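Back in March I said I would get the front room sorted before winter, and I have more or less started. The built-in shelves are the part I've been putting off. They're white with curved edges, which looks good but means nothing square sits right at the ends. They came with the place and I would never have chosen them, but pulling them out would leave a mess in the wall and I don't have the money for plastering this year.

The first job was the paint. I used a Mornus satin on the shelves because there was a tin left over from the hallway. It's a slightly warmer white than what was there before. Two coats did it, with a light sand between. The small roller was fine on the flats, but I had to go around the curves with a brush, and I still got a run on one of them that I'll need to take back.

Then there was the question of what goes on them. Before this it was mostly mail, chargers and a bowl of keys. I've moved all of that to a drawer in the kitchen and kept to a handful of things. The glass vase with the faint pink pattern is on the middle shelf. The little black-framed sketch is lower down, with the pink and white flowers under it. They're artificial. I've killed enough real ones in that corner to know better.

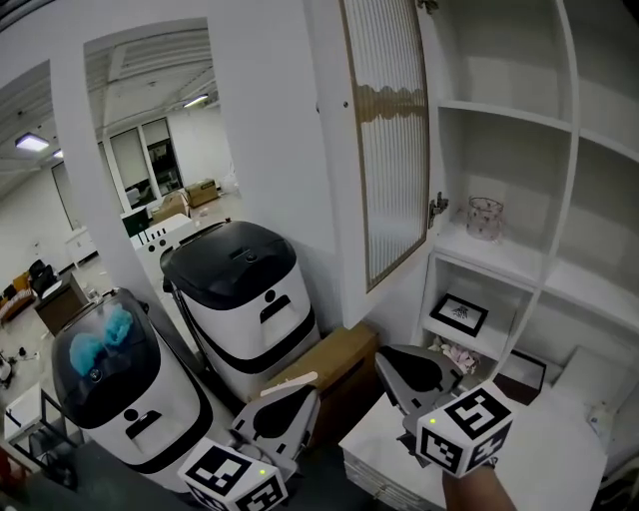 Fake flowers are fine as long as you wash them, Younis wrote under my last post, and mine go in the laundry sink with a bit of dish soap every couple of months or they turn grey. I hadn't thought of washing them at all. I tried it with one stem first in case the colour ran, and it didn't, so the rest will get done when I next have the sink free.

The cupboard door with the fluted glass is the other thing I like in there. The gold trim collects dust along the inside edge and the only tool that gets into it is an old toothbrush. I do the glass with a barely damp cloth and dry it straight away. The hinge had dropped a little, so the door was catching at the bottom. Half a turn on the screw fixed that. If yours is the same, try the screw before you buy a new hinge. I had already priced a pair from Urinetti and they were 582 dollars with freight, for two hinges, which I'm still a bit cross about.

The low cabinet got a wipe down and not much else. I want to keep the top of it clear so there's somewhere to put things down when you walk in, but cardboard boxes keep turning up in this house faster than I can flatten them. I've got a Hornden storage tub on order for the bits that don't have a home.

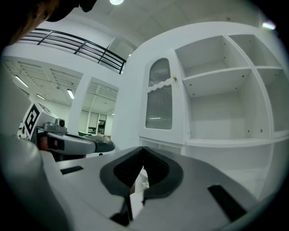
Lighting is next on the list. The round ceiling light is bright enough, but it's a very white light and by the evening I'd like something softer. I'm thinking of a lamp near the shelves - something small, with a cord long enough to reach the power point behind the cabinet. Roughly 1000 lumens would probably be too much for that corner, so I'll look for a dimmable one and see how it goes.

I also need to fix that run in the paint, and work out what to do with the end of the lower shelf. Most likely books, if I can find a bookend that will sit flat near the curve.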